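The Case for Slower Collection

Most arguments about training data for manipulation are arguments about volume. A group announces how many hours it has recorded, another group announces more, and the figure moves into slides and funding requests. The figure is easy to produce. Whether it predicts anything about the policy trained on it is a separate matter, and on the evidence I have seen it predicts less than people assume.

I spent the spring and early summer reviewing demonstrations for a small project we call Girnar. The task family is narrow: pick up small household articles from a flat surface and place them in an open container. Demonstrations are recorded with hand-held grippers in ordinary homes, by people paid per accepted episode. By July we had 1,006 accepted episodes, and a policy that handled rigid objects well and flexible ones poorly. The usual advice at that point is to double the set. I think the usual advice is wrong, or at least premature, and this essay sets out why.

Start with what an episode contains. A person holding a gripper approaches an object, closes on it, lifts, moves, releases. For a block or a cup, the sequence is nearly the same every time. The object has a few stable poses, the grasp either works or fails at once, and the person's corrections are small. Record enough of these and the variation that matters is covered.

A chain has no such list of poses. It can be spread, coiled, folded over itself or dropped in a heap, and every contact changes the shape. The part of the chain that the fingers close on may have little to do with where the rest of it ends up. A person doing the task deals with this before the fingers arrive. They look, choose a place where several links lie together, adjust the wrist, and go in. The choice takes a fraction of a second and is the most valuable thing in the recording.

Payment per accepted episode works directly against it. A person who is paid by the piece learns which starting arrangement gives the quickest grasp and then reproduces that arrangement. In our set, nearly all the chain episodes from the early months began with the chain bunched into a compact pile. The recordings were clean. Every one passed review, because the review asked whether the object ended up in the container and whether tracking was maintained throughout. Nothing in the form asked how the object was lying at the start.

We had, in effect, paid for one demonstration many times over.

The first correction was to the reset. In our current procedure the person drops the article from 9 inches above the table and leaves it where it lands, unless it has gone off the edge. This costs time. A dropped ring rolls. A dropped bracelet may land against another article, and the episode then includes a separation step that was never planned. These episodes are slower and look untidy, and several were rejected under the old rules before we changed them. They are also the ones on which the policy was failing.

The second correction was to failed grasps. The original instruction told people to discard any episode in which the first attempt missed. The reasoning was that a learner should not copy mistakes. But a policy in use will miss, and if it has never been shown the state that follows a miss, it has no basis for what to do next. We now keep any episode in which the person recovers within 5 attempts. The miss is labeled, the recovery is labeled, and the two can be weighted separately during training. Anyone who objects to the misses can mask them out. Nobody can mask in a recovery that was thrown away.

The third correction concerned mixing. Early sessions used a single class of object at a time, which made labeling simple. It also meant the learner never had to tell one article from its neighbor, and it never saw a rigid item and a flexible one under the same light. Mixed layouts are harder to label and harder to reset. They are closer to what a table looks like in use. The layout is now set at the session level, with beads, chain, strap and rings on the surface together and the container behind them.
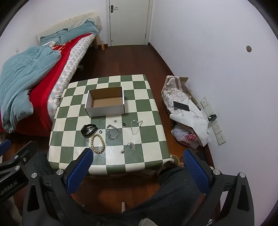
Altia had read a draft of this essay and disagreed with most of it. The objection, as Altia put it in a long message, was that I was treating a pricing error as a theory of data. If the pay rule rewards easy starts, change the pay rule, and then collect as much as the budget allows. Slow collection is expensive, the expense falls on rare cases that may never come up in use, and a large ordinary set with a small amount of targeted repair would reach the same place sooner. Altia added that untidy episodes raise the labeling load, and that labels made on confusing footage are less reliable, so some of the gain is lost again before training starts.

The point about labels is correct. Agreement between our labelers fell when mixed layouts came in, mostly on the question of when a grasp begins if the fingers push through a neighboring object first. We wrote a rule for it, and the rule is arbitrary.

On the rest I am not persuaded. Targeted repair assumes that someone knows what the target is. We found the bunched chains only because a reviewer opened 11 episodes in sequence and noticed that the first second of each was nearly identical. No metric we were computing would have flagged it. A larger set would have raised every number we reported and left the gap as it was.

Nor are the cases rare. A chain lying partly spread on a cloth is the ordinary condition of a chain. It was rare in our data for reasons that had to do with us.

There is a cost argument on my side as well, though I hold it less firmly. Storage, review and labeling all scale with episode count. Stoltura, the tool we use for review, shows one episode at a time and was built for speed of approval. With fewer and more varied episodes, a reviewer can afford to watch the approach as well as the outcome. We have asked for a view that lines up starting states side by side. Until it exists we export still images and sort them by hand, a poor use of a person's afternoon but one that has found two further problems, both in how straps were laid down.

Pay has changed too. Collectors are now paid for session time, with a floor on accepted episodes low enough that it does not drive behavior. Output per hour dropped, as expected. The range of starting states went up, and the collectors began sending in notes, some of them useful: that the fingers tend to catch a thin chain at the pad edge, that rings are easier to approach along the table than from above, that a cloth with a printed grid makes it easier to tell whether an article has been put back in the same spot.

I would ask other groups for one addition to what they publish. Next to the episode count, report the distribution of starting states for each object class, even in a crude form. Dahlgren, the shared format many of us export to, has a free field in its header that would hold it. A coarse grouping into spread, folded, coiled and heaped would be enough for flexible articles, and upright or lying for most rigid ones. The grouping will be disputed at the edges, and the disputes can be settled later. At present the field is empty in every set I have downloaded, including the first release of ours.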